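Drutstead Community Supper Returns in October With 100 Seats and a Bigger Kitchen Crew

DRUTSTEAD -- The Drutstead Community Supper is coming back this October, and this year there will be 100 seats at the tables! Doors at the Berge Street Hall open at 5:30 p.m., with soup on its way out of the kitchen by 6.

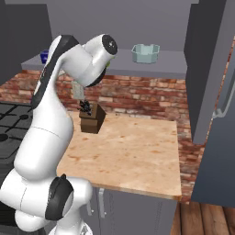
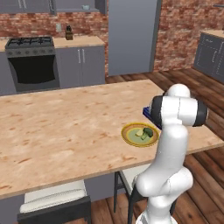

Two kitchen views, both simulated.

The supper began as a potluck between neighbors on Galtier Lane and has grown every fall since. Last year's guests left $2,680 in the donation jars, and all of it went to the winter grocery fund, which helps Drutstead families with food bills from November through March.

"I still get goosebumps when the hall fills up," said Wenche Granström, who has planned the menu for 6 years running. "People sit down next to someone they've only ever waved at, and by dessert they're trading recipes. We had 74 people last fall and ran out of bread twice, so this time I'm baking the day before -- and I'm baking a lot."

The menu leans on what local gardens have plenty of in the fall. Guests can look forward to roasted squash soup, braised cabbage with apples, baked beans, two kinds of rye bread and a pear crumble that Granström has been tinkering with all summer. There will be vegan and gluten-free choices for every course, and a children's table with smaller portions and plenty of crayons.

New this year is an afternoon cooking hour before the meal. Anyone age 10 and up can come at 2 p.m. to learn how to shape rye loaves, cut up a squash safely and stretch one pot of beans into several dinners. Bring an apron if you have one.

Music will come from the Fovar Trio, who play old dance tunes on fiddle, accordion and upright bass. Chairs will be pushed back after dessert -- dancing is very much welcome!

Seats are free, but they need to be reserved. Sign-up sheets are at the Drutstead library desk and the front door of the Berge Street Hall. Guests who need a ride or a seat near the entrance can note it on the sheet.

Leftovers will be packed up to take home. Please bring a container with a lid.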